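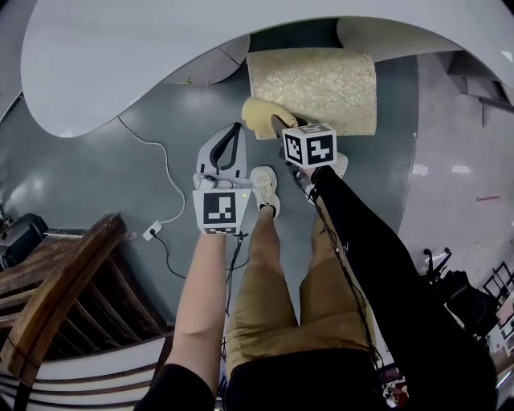
Section 4 of this guide covers the upholstery tool of the Viston 668 spot cleaner. Read Section 2 first if you have not yet filled the clean water tank. The tool can be used on loose cushions, throws, seat pads and removable covers marked W or WS on the care label. Fabric with a faint woven-looking or printed pattern, such as the leaves and flowers on this pale gold piece, needs the Low setting for the first pass. Use High only on plain, heavy fabric.

Before you start

1. Vacuum the item on both sides.
2. Lay it flat on a hard, clean floor. Do not work on carpet.
3. Test a hidden spot the size of a coin. Wait 40 minutes and check for color change.
4. Fill the clean water tank to the lower line and add one cap of Drunimora fabric solution. Water must not be hotter than your hand can stand.

Caution: Do not use the tool on silk, velvet, leather or anything marked S or X. Do not mix solutions from other makers in the tank.
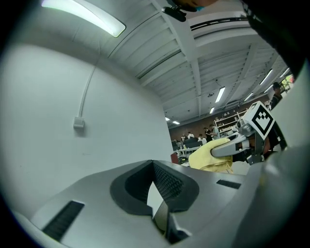 Cleaning

5. Push the upholstery tool onto the hose until it clicks.
6. Set the dial to Low and switch on. The pump takes a few seconds to prime. If no water comes out after 19 seconds, switch off and see Section 7.
7. Hold the trigger and pull the tool toward you in one straight stroke. Let go of the trigger at the end of the stroke.
8. Go over the same strip again without the trigger to lift the water. Repeat until very little water shows in the clear window.
9. Move over by half the width of the tool and do the next strip.

Note: On thin covers, keep one hand flat on the fabric behind the tool so it does not bunch. Lumps and folds can catch in the nozzle – release the trigger and smooth the fabric before you go on.

Empty the dirty water tank when the float reaches the top. The motor changes pitch when this happens and suction stops.
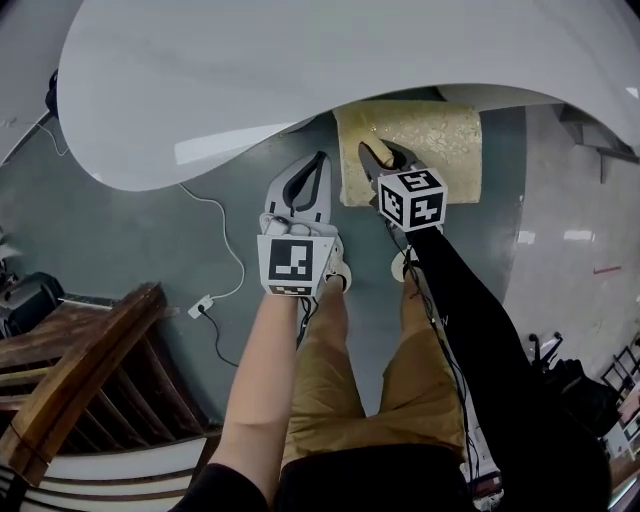
Drying

10. Stand cushions on edge, zipper side down. Hang loose covers over a rail without clips.
11. Leave for at least 16 hours in a room with a window open. In damp weather allow longer.
12. Do not put a filled cushion in a tumble dryer or against a heater.

Storing the tool

Pull off the nozzle, rinse it under the tap and let it dry before it goes back in the side pocket. The rubber seal is a wear part. Order it as Kommont seal, small.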